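Trindade Centre
Drinks and Refreshments: Frequently Asked Questions

May visitors bring their own drinks into the building?
Yes. Water and soft drinks in bottles that close are welcome in all public areas except the map store. Hot drinks must remain on the ground floor.

Where can drinking water be obtained?
There are filling points beside the Drerka Room and at the foot of the east stairs. Both are switched on when the doors open and off at closing time – on Friday, this is two hours earlier than usual.

Are cups provided?
Paper cups are available from the refreshment counter. Groups that have booked a room may collect a sleeve of cups at no charge. Bookings for more than 200 guests should be notified to the Refreshments Office, extension 1389, at least 6 working days in advance.

How full should a cup be?
Paper cups should be filled to roughly two thirds. Fuller cups spill when they are carried between rooms, and the carpet in the Grorkov Gallery cannot be cleaned on site.

Should the cup stand on the table while a drink is poured?
Either method is acceptable. Where the cup is held, it should be kept low over the table, with the mouth of the bottle close to the rim and the bottle tipped gradually.

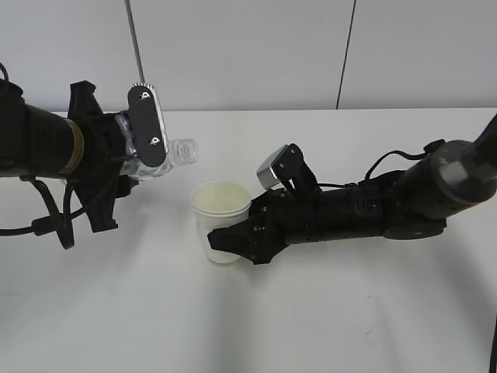

Baltasar Cabello has asked whether jugs might replace single bottles at larger meetings, as half-finished bottles are so often left behind on the tables. Jugs may be requested when a room is booked, and the Centre encourages this for any meeting lasting more than an hour.

What should be done with empty bottles and used cups?
Bottles should be emptied at the sink before they are placed in the recycling bin. Used paper cups go in the separate cup bin – please do not put them in with general paper.

Whom should I tell about a spillage?
Please inform the front desk straight away. Outside desk hours, a message may be left for Ismael Dantas on the extension given above.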